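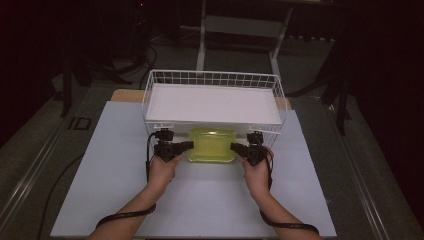 Chapter 9
When the Grip Lets Go

Most of us, if we're fair about it, learn about friction the day something slips. At Nemudel the grippers had closed on the same sort of lidded tub 800 times before the tape on the finger pads began to fray, and the fault log — kept faithfully until then — had no column for worn tape.

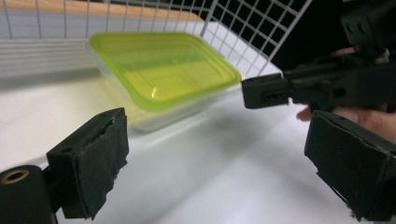 Misteck's reply was that pads should be changed after 16 hours of work, whatever they look like, and we've come to agree.

A slip is a small fault, of course, but an operator's first instinct is to reach in and catch the thing,

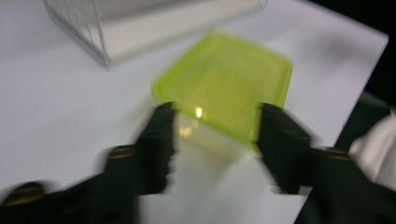
and a hand between closing jaws is a safety matter, which we'll take up first.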